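Race weekend at Wondville

17 May 2025

The late model season opened at Wondville Speedway last night and I drove over for it. The feature was 169 laps, an odd number they have kept for years. The Domínguez car started 10th and was up to second by the halfway break. 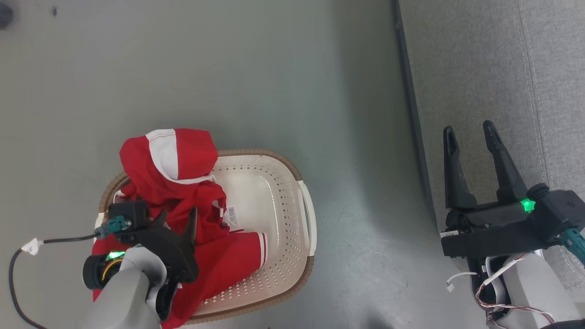
After the restart it lost the handling in turn three and dropped back to sixth. The Mukley team won and took home $3000. I thought they got their tires right and most of the field didn't.

Next up is Reltine, a flatter track. The points run through October.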